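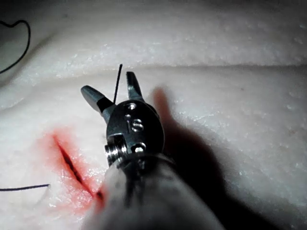 Tirnitdale Rural Surgical Training Program
Progress report to the Kamath Fund, second period

Prepared by Stavros Galanis, program manager

Summary

The program is on schedule in two of its three districts and one term behind in the third. In this period 16 trainees from small hospitals completed the basic course, and all of them have gone back to their home posts. Spending is under budget by $3,473, mostly from travel that was booked and then not needed when the Sturkari road reopened early. We ask the Fund to let us carry that amount into the next period. Details are below.

Courses

The basic course ran twice, in October and again in March. Each run was five days of classroom work followed by evening reading. The October group asked for more time on wound care after discharge, so Polyxeni Xenos rewrote the third day for the March group and dropped the long lecture on record keeping. The records material is now a handout. We have had two requests to bring the lecture back, both from hospital administrators, and will offer it as a separate half day.

Reading materials were late for the October run. The printer had the wrong paper size for the binders and had to redo the order, and trainees worked from loose pages until the fourth day. For March we ordered six weeks ahead and had no trouble.

Follow-up visits

Each trainee is meant to get one visit from a senior clinician within three months of going home. We made 11 of the 16 visits. The five still open are all in Trukis district, where the visiting clinician took family leave in the winter. Polyxeni will cover three of them herself and the district hospital has agreed to release someone for the other two.

The visits take longer than we planned. We had allowed half a day for each, but most hospitals ask the visitor to sit in on a staff meeting as well, and the drive back then has to wait until the next morning. We have changed the plan to one overnight stay per visit. This adds to lodging costs but the total is still inside the travel line.

Trukis district

The Trukis course did not run. The hospital there lost its training room to repairs after a roof leak, and the school hall we hoped to use was taken for the exam season. We looked at moving the group to Sturkari, but the hospital could not spare that many nurses for a full week away. The course is now set for the fall term in the repaired room. The hospital director has confirmed this in writing and the letter is attached.

Budget

Teaching fees came in as planned. Printing was over by $800 – this is the second paper order, and we are still talking with the printer about a partial credit. Travel was well under. There was no spending on the Trukis line apart from a deposit on lodging, which the guest house has agreed to hold for the fall.

We have not used the reserve.

Staffing

Our part-time coordinator moved to full time in February, paid from the district contribution and at no cost to the grant. The post of records assistant is still open. We advertised it twice and had one suitable applicant, who took a job closer to home. We plan to advertise again with shorter hours.

Next period

We will finish the five open visits, run the Trukis course and hold the half day on records in Tirnitdale. Polyxeni is also collecting comments from past trainees on the wound care day, and we will send the revised outline to the Fund with the next report.

One decision is needed from the Fund: approval to carry over the unspent $3,473. If it is approved we would put it toward lodging for follow-up visits – please let us know before the end of June so we can book rooms at the lower rate.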